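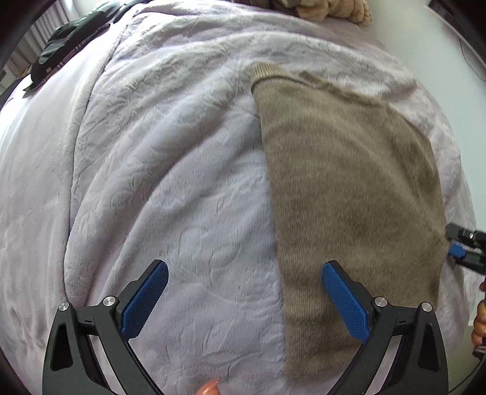

4. First Recording Session: Folding Clothes

This section explains how to set up and record the first session with the Wurneo hand-held gripper pair. It is assumed that you have finished section 3, and both grippers are printed, assembled and connected to the recorder. If the jaws do not yet close in parallel, please go back and adjust the pivot pins before you continue.

4.1 Prepare the surface

A bed is a good place for the first session. It is wide, it is soft, and the gripper tips will not break when you push them down too strongly. A plush blanket is fine as a surface. The pads may catch in the nap when you pick up an edge, so you should practice this a few times before recording.

1. Spread the blanket and pull out the biggest wrinkles. Small wrinkles may stay.
2. Choose one garment for the session. A knitted sweater is easier than a shirt, as the thick edge is easy to hold between the pads.
3. Lay the garment on the side of the bed where your stronger hand works.
4. Move other clothes to the far side of the bed. They can be in view of the camera, but the arms of the gripper must not touch them.

Note: In the Uddale build we used a shiny nylon cover first. The garment was sliding all the time and we lost one full evening. Please use a cloth with some friction.

4.2 Check the pads

1. Open both grippers fully and look at the inner faces of the jaws.
2. The blue pads must sit flat, with the grid of small raised marks turned to the inside.
3. Press the tip of each pad with your thumbnail. If the corner lifts, glue it again and wait 12 hours.
4. Close the jaws slowly on a single layer of cloth and pull. The cloth should stay in the jaws with a light pull and come out with a strong pull.

Caution: Do not use sandpaper on the pads to make them rougher. It removes the grid and the pad has to be printed again.

4.3 Lay the cable

The cable goes over the side of the bed, down to the floor and then to the recorder. Keep a loose curve near the hand. When the cable is tight, it turns your wrist a little at the end of each movement, and this is later visible in the data.

Caution: Do not stand on the cable. The Zinchenko connector has no lock and it can come out without any sound. The recorder continues to run, but one side is missing in the file.

4.4 Record

1. Hold one gripper in each hand with the jaws open. Keep your fingers behind the linkage.
2. Press the button on the recorder and wait for the second beep.
3. Take the side edge of the garment with one gripper. Pull gently until the cloth makes a small point at the jaws.
4. Bring the other gripper to the bottom edge, near the ribbed part, and close it.
5. Lift both grippers together and fold to the middle. Do not hurry.
6. Open both jaws fully before you move the hands away.
7. Press the button again. Shake out the garment and repeat.

If you drop the cloth, do not stop the recording. Pick it up again and finish the fold. Such attempts are also useful, and you can mark them in the session list with the letter D.

Note: A fingertip at the bottom of the camera view does no harm. A full hand in front of the jaws does. If this happens often, move your grip back on the handle.

4.5 Check the files

Open the session folder in Edlow viewer. One good fold is normally 383 frames or more. A file which is much shorter means that the button was pressed two times.

If the viewer shows error 23, the clocks of the two grippers are different. Disconnect both, wait until the lamps are off, and connect the left one first. The default buffer of 3000 frames is enough for a sweater. For bed sheets, see section 6.

The steps in 4.4 were tested by Daranee Noiphan, who is left-handed, and she asks to add that step 3 can be made from either side. The wiring notes are from Kyrylo Symonenko. Corrections to this section can be left in the shared workshop folder, under October.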